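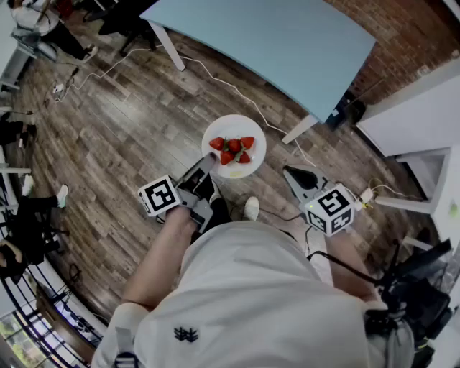 Strawberries on a plate, on the plank floor

How long can cut-free strawberries sit out, and should I leave the green tops on?
Posted by Flomisau, 05/01/2022

Hello everybody, and thank you in advance for reading all of this, I know I go on a bit! We are putting out fruit for a get-together at our workshop in Brundildale, and strawberries are the one thing everyone has asked for. I have 14 people to feed and I'd like to give each of them their own small plate, because the last time we used one big bowl the berries at the bottom turned to mush before anybody got to them.

My trouble is the timing. I have to wash everything at home and carry it over, and then it will be sitting at room temperature for a good part of the afternoon. The only fridge in the building is tiny and full of other people's lunches. So do I pull the leaves off beforehand to make life easier for the guests, or leave them on? And is it a bad idea to wash them the night before? My mother always did, but she also ate them the same evening, so I'm not sure that counts.

One more thing. The plates are the plain round white ones, quite flat, and strawberries do like to roll. Is there any trick to carrying them from one table to the next without chasing fruit across the floor?

Esosine
Leave the tops on! Once you pull them off there's an open spot where the juice comes out and the berry goes soft so much faster. They also give people something to hold, so you won't need forks or toothpicks. I would not wash them the night before. Rinse them in the morning in cold water, spread them out on a clean dish towel, and let them dry all the way before you pack them - a shallow container with a paper towel on the bottom works well, in one layer if you can spare the room.

As for sitting out, whole berries are fine for a couple of hours in a room that isn't too warm. I usually put out half and keep the rest in a cooler with an ice pack, then fill the plates again as they empty. I did this for a school picnic last June, with 9 boxes of berries, and only had to throw away a handful at the end.

For the rolling, keep the plate level and put the berries close together in the middle so they lean on each other. The one that sits near the rim is always the one that goes.
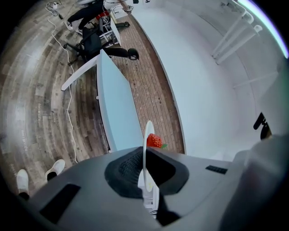
Wan wrote that the rolling problem goes away if you lay each berry on its side with the leaves pointing out, and that a folded napkin underneath helps too, though it does stain. Wan also puts the plates down first and brings the fruit around in a bowl afterward, which sounds like a lot less walking with your heart in your mouth.

Flomisau
Oh, thank you both so much, I hadn't even thought of filling the plates at the table! I'm going to borrow my sister's cooler and do it in two rounds. I'll keep the leaves on and put a little dish out for the tops.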